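Home / Furniture / Work Tables / Fixed Height

Vinia Work Table, Fixed Height
Manufacturer: Lindqvist
Sold by: Clastham Supply
Price: $975 per table, freight extra
Availability: made to order, next production run November

Overview
The Vinia is a fixed-height work table for packing rooms, sample rooms, classrooms, and light assembly. It ships flat as a welded steel underframe, two leg assemblies, and a separate top. The top bolts to the underframe from below, so there are no fasteners on the work surface. The same underframe is used across the full range of top sizes except the corner unit, which has its own frame and is listed separately.

Load rating
The table is rated for 300 lb, evenly distributed, with all four leveling feet in contact with the floor. Point loads should be placed over a cross rail. The rating does not apply to a table fitted with casters. Vibrating equipment such as sieve shakers and small compressors should stand on its own isolation pad, and the frame bolts should be checked again after the first week of use.

Underframe
Square steel tube, welded at the corners, powder coated. Two cross rails run front to back and are slotted for the optional shelf and cable tray. The rear rail is set in from the edge to leave room for a clamp. Leg assemblies attach with cap screws and captive nuts. A hex key is included. Do not use an impact driver on the captive nuts. Damage from over-tightening is not covered.

Top
Nominal thickness is 23 mm for the standard top and 22 mm for the low-glare top. The difference matters only when a table is added to an existing row. Use the leveling feet to bring both surfaces to the same height. Edges are banded on all sides. Tops are interchangeable between frames of the same length and can be reordered alone under the replacement parts tab.

The top is suitable for paper, textile, and general bench work. It is not suitable for hot plates, open flame, soldering without a mat, or standing water. For solvent work, order the Cunby bench top, which fits the same bolt pattern but needs the longer screw set.

Leveling feet
Threaded steel stem with a non-marking pad. Adjust with an open-end wrench at the hex just above the pad. Raise the low corner first and stop when the table no longer rocks. Stems must keep full engagement in the leg insert. If the floor slope is greater than the feet can take up, use a floor plate under the low leg. Stacked washers are not acceptable.

Accessories
Lower shelf, half depth or full depth
Cable tray, clips to rear cross rail
Rear panel, low profile
Locking casters, set of four
Joining plates for tables in a row
Longer screw set for Cunby tops

Joining plates are supplied in pairs and fit only between frames of equal height. Casters replace the leveling feet and raise the table. Check clearance under wall cabinets before ordering.

Assembly
Two people are needed to turn the table upright. Assemble it upside down on a blanket or on the flattened carton. Start all screws by hand before tightening any of them. Fit the cross rails, then the legs, then the top. Shelves and trays go on last, with the table standing in its final position. Let the tops sit unwrapped in the room overnight before bolting them down.

Delivery
Standard freight is curbside. Liftgate service and inside delivery must be requested at the time of order and cannot be added after the carrier has the shipment. Inspect both cartons before signing. Concealed damage to a top must be reported with the carton kept for inspection. Tables returned unassembled carry a restocking charge. Tops cut or drilled by the customer cannot be returned.

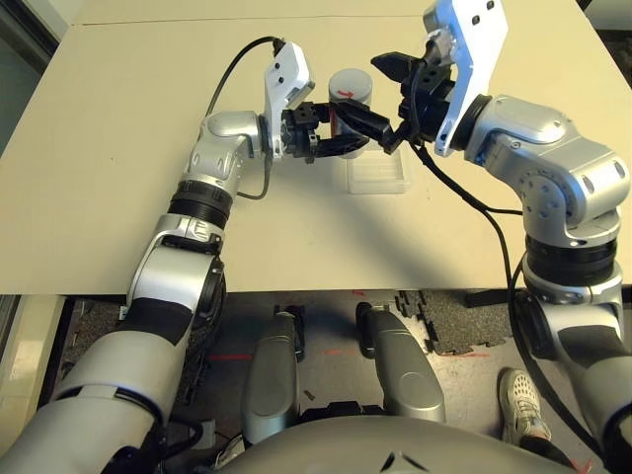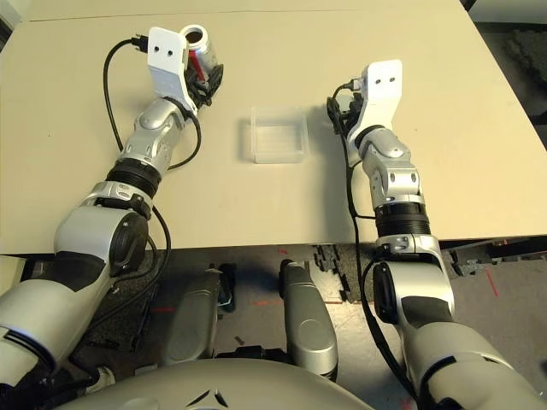
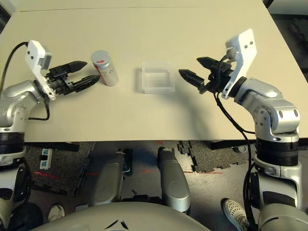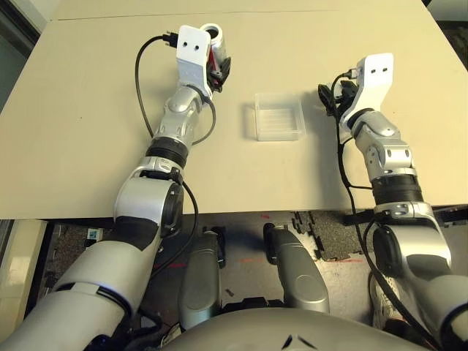 Work Tables: Pale Colors

Pale beige is a stock color and does not add to the lead time. Shade may vary slightly between batches, so tables meant for one row should go on a single order. Dark colors are quoted on request.

Clean with a damp cloth and mild detergent, then dry. Abrasive pads leave shiny marks that cannot be removed. Ink and marker should be wiped up promptly with rubbing alcohol on a soft cloth. Test it first on the underside edge. Do not wax.

Related items: Vinia corner unit, Cunby bench top, caster set, replacement leveling feet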